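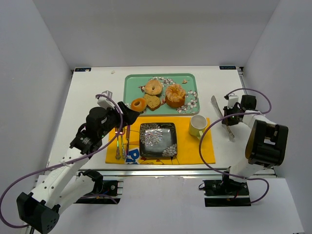

How do you tune a marching snare drum that has a Kevlar head?
Seat both heads by hand, bring the bottom head up to pitch first, then raise the top head in small equal turns, working across the drum in opposite pairs until every lug gives the same note.

Tuning a marching snare

These steps are written for a 14-inch free-floating drum with 12 lugs. The Tarus and Perix shells follow the same order. The older Wunum drums use a different rod size, so check that the key fits before starting.

What you need
Drum key, high-torque pattern
Clip-on tuner or pitch pipe
Dry cloth
Light grease for the rods
A stand that holds the drum level

1. Strip and clean
Switch the snares off. Loosen all the rods a half turn at a time, moving across the drum, then remove both heads. Wipe the bearing edges and the inside of the rims. Put a thin film of grease on each rod thread and wipe off the excess.

2. Fit the bottom head
Lay the head on the edge and check that it turns freely. Fit the rim with the snare gates in line with the strainer. Turn each rod until it touches the rim, then tighten finger tight. Go across the drum from lug to lug, never round in a circle.

3. Bring the bottom head to pitch
Add a half turn to each rod and tap 2 inches in from each lug. Correct any lug that reads low before adding more tension. Continue in quarter turns until the tuner reads 423 Hz at every lug. Damp the top side of the drum with the cloth while taking readings.

4. Fit and raise the top head
Seat the top head in the same way. Kevlar does not stretch much, so uneven tension shows quickly and can pull the rim out of level. Use quarter turns only. Stop at 300 Hz and leave the drum overnight. A drum started on Monday evening is finished on Tuesday.

5. Final tension
Check the readings again, level any lug that has dropped, then go up in eighth turns to the pitch used by the rest of the line. If a rod creaks or jumps, back it off, grease it and start that pair again.

6. Set the snares
Turn the strainer on with the tension knob fully loose. Tighten until the strands respond to a light tap at the edge. Adjust single strands with a small screwdriver so that all of them lie flat.

Checking the line
Tune one drum as the reference and match the others to it by ear, outdoors, with the listener 4 metres in front. The Grīnberga chart lists top head pitches by season. In August, take the readings in the shade and repeat them after the first hour of playing.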